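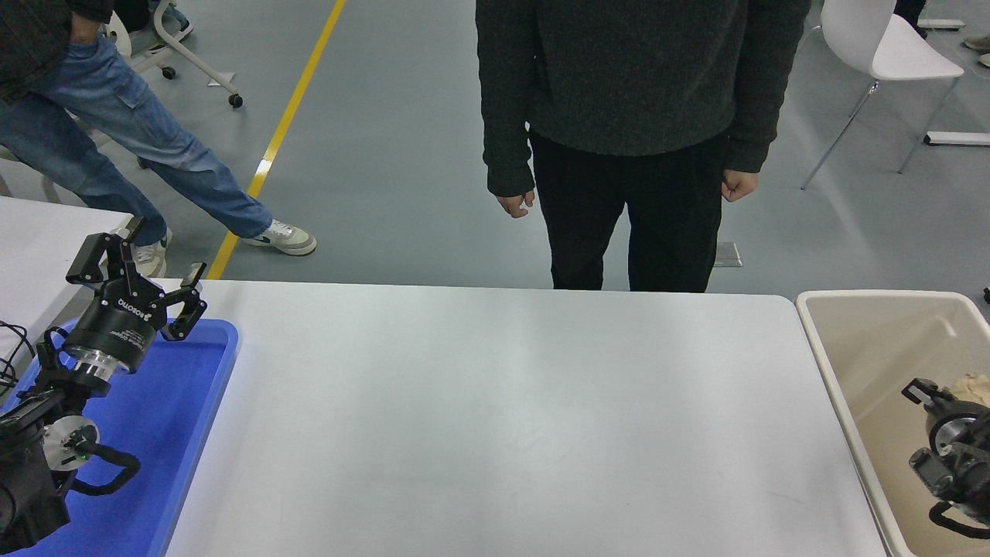

Plullell Puts Plain White Work Tables to the Test, and Keeps Its Doubts

DECEMBER. Every furniture maker says its tables can take a beating. Plullell, which fits out shared workrooms, has read enough of those claims to stop believing them, and is today publishing notes from its own rooms.

The white rectangular table with the matte top was sold to us as "scuff-proof." It has faint scuffs. They don't bother the people who stand at it all day, but the word should come off the label.

"I asked three suppliers what scuff-proof meant and got three answers," said Azucena Xolalpa, who buys furniture for Plullell. "One of them was 'it wipes off.' Some of it does."

Trays fared better. Plullell now uses blue plastic ones with raised rims to keep small parts off the floor. Whether they save any time, as the catalog promises, is another matter. Staff logged 200 tasks with trays and 200 without, and the difference was too small to brag about.

The company will buy 59 more tables anyway, at $590 each, after talking the seller out of a $20 "surface care" fee that covered a cloth.

"They're decent tables," said Fuseini Ametepe, who runs the workrooms. "I'd still like to see one after five years before I call it durable."

The full notes, including complaints about table height, are free on request from Leopoldo Ledesma at the Plullell front office, mornings only.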